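Careers > Current vacancies > Repair and Spares > Gimbal Repair Technician

Search vacancies Keyword Location Go

Gimbal Repair Technician, Homdale Service Centre

Skullon supplies replacement parts for camera drones and hand-held stabilisers, and repairs equipment returned by customers and dealers. We wish to appoint a Gimbal Repair Technician to join the bench team at Homdale. The post is permanent and full time, subject to a probationary period.

The post holder will be responsible for the diagnosis and repair of camera gimbals, chiefly those in the Parsa and Skavier ranges. The work includes the replacement of control boards, tilt motors, ribbon cables and damping plates, followed by calibration and a bench test before the unit is returned. The Homdale bench receives 400 units in a normal month, and more after the summer holidays.

Main duties

- To inspect returned units and record all faults on the job sheet.
- To replace damaged boards and motors in line with the service manual.
- To calibrate each repaired gimbal and complete the test record.
- To advise the spares desk when stock of a part is running low.
- To answer written questions from customers about repairs in progress.

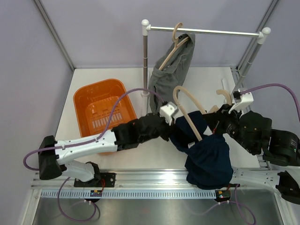
Applicants may wish to know how the work is seen by those already doing it. One technician at Homdale writes that the Skavier ribbon cable took her a month to fit with any confidence, and that she would advise new starters to ask for a scrap unit to practise on.

Requirements

Applicants must have at least two years' experience of repairing small electronic equipment, including fine soldering. Good close vision, with glasses if worn, and steady hands are necessary. Experience of flying drones is welcome but is not required. A clear written style is needed, as repair notes are sent to the customer.

Hours and benefits

The working week is 37.5 hours, with an unpaid lunch break of 30 minutes each day. The service centre opens at 8 am. Annual leave is 20 days plus public holidays. Tools and protective clothing are supplied, and parking is free of charge.

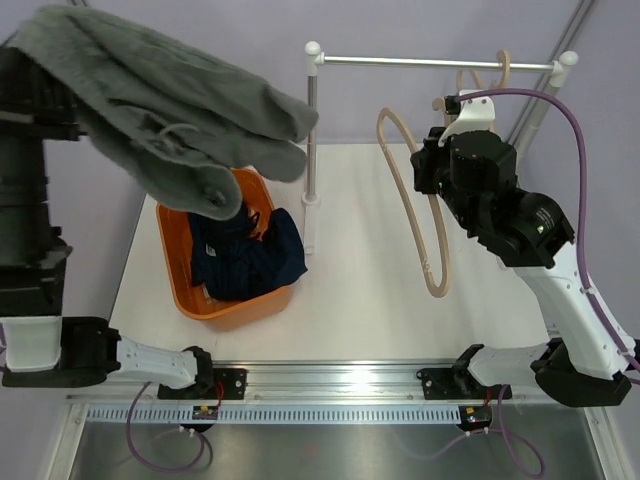 Careers at Skullon: Repair and Spares

How to apply

Please send a CV and a covering letter, quoting the job title, through the application form on this site. Letters should state which makes of gimbal or camera the applicant has worked on. Interviews will be held at Homdale in November and will include a short practical test at the bench. Travel costs will be refunded on production of receipts.

Applicants who require any adjustment to the interview or the test should tell us when they apply.

Last updated: October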